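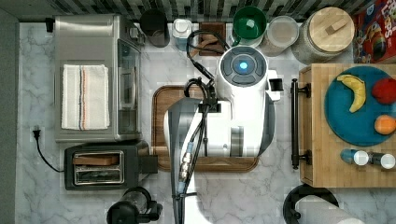
Attachment 1 of 1: arm over the cutting board, blue light on at the joint cap

Home | Products | Support | My Tickets
Print this page | E-mail this ticket

Ticket 2130 -- Lenitus kitchen arm stops short when reaching right
Status: Waiting on customer
Opened 20 Jul 2024 by Waraporn Phuthong

Hello, and thank you in advance, because your team was so patient with me in April when I was setting this up! I'm trying out the Lenitus arm with the Trerico add-on for our cooking skills center at Haslam, and I do want to like it. Mostly I do.

My trouble is with the practice routine. The play fruit goes on the teal plate on the butcher-block cart, and the arm is meant to bring each piece over to the cutting board. The banana is fine nearly every time. The apple, over on the far side of the plate, is another story -- the arm reaches out, slows down, stops short and gives me error 11. The light stays blue, which confused me, as the booklet says it should turn amber on an error. I've restarted it and run the homing step twice, and I slid the plate closer, which helped for a little while (or maybe I just wanted it to).

Reply from Zoltán Lakatos, Support

Hi Waraporn, lovely to hear from you again, and thank you for the picture. Error 11 is a reach warning, and the light is meant to stay blue for those. The booklet is wrong there and I've passed that along.

I'd like to look at the cable first. It makes a loop near the top of the arm, and if that loop is tied too snugly it can tug when the arm stretches out. Would you power down, loosen the upper tie and give it a bit more slack? Then set the speed to 40 percent and run the apple by itself.

Reply from Waraporn Phuthong

Loosened the tie, speed at 40, and the apple made it to the board four times out of five! The miss was error 11 again. Should I go back up to 100 now or leave it be?

Reply from Zoltán Lakatos, Support

Leave it at 40 for now, please, and send me the log from the run that missed. I'll keep this open.

Related tickets
Trerico add-on not found after update
Homing step repeats on Candisgate base
Where to download the corrected light chart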